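ok thread on teaching robots by hand bc three people asked me the same thing this week and my replies keep getting longer

1/ been demoing tasks for the Flelteten project since January. handheld grippers mostly, before that a leader arm setup, before that a game controller (never again)

2/ controller first. you push a stick, arm moves after a beat, you overcorrect. every demo comes out full of little wiggles and then the policy learns the wiggles. ours did a tiny nod before every grasp. guess who nods before every grasp. me

3/ leader arms are way better. you move the small one, big one copies. but you're stuck at the bench and so is the robot. Senberg lent us a pair and my shoulder was wrecked by lunch

4/ handheld: you hold the gripper, squeeze, do the task yourself. no robot in the room at all. take it home, take it to your mom's kitchen. this is the whole appeal for me

5/ downside, your arm can do stuff the robot arm can't. I reach around things, twist my wrist way past where the real joint stops. we threw out 151 demos from one batch for exactly this. painful

6/ Felicja Nowakowski looked at my first batch and said "you're too fast." I said I was being efficient. she played one back next to hers and yeah. mine was a blur

7/ so now: slow in, stop, close, stop, lift. feels dumb. do it anyway

8/ someone asked how many you need. depends!! for one object in one spot, not a lot. our tote packing set is at 844 kept and I want 2000 before we train the next one. Gollwood folks say that's overkill, they also only test on one table so

9/ two handed is its own thing. one hand holds the bag open, other hand brings the item. your brain wants to move both at once. don't. holding hand stays boring, picking hand does the work

10/ soft stuff is harder than people think. bags slump. blankets drag. wrappers are the worst, shiny and crumply and never the same shape twice. good data tho. if every demo is a nice stiff box you get a robot that likes nice stiff boxes

11/ move things between takes. I was lazy at first and put the snack back in teh same place every time, and the policy basically memorized the spot. moved it a hand's width over and the arm went for empty air

12/ keep the fumbles where you recover. dropped it, went back, got it, that's useful. dropped it and swore and walked off, delete

13/ remote control still has a place btw. when the policy is running and gets stuck, someone takes over, fixes it, hands it back. those clips are short and worth a lot. Wojcik is doing the takeover tool for us, 2 pedals and a headset, still laggy

14/ wear long sleeves or don't, but pick one. same with lights, no wait, opposite with lights, change those. I'll do a seperate thread on lighting

15/ ok back to tote packing, small snacks tonight. will post the next count when the batch is cleaned up. replies open, slow to answer, hands full 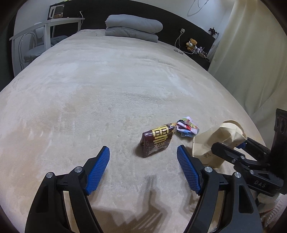
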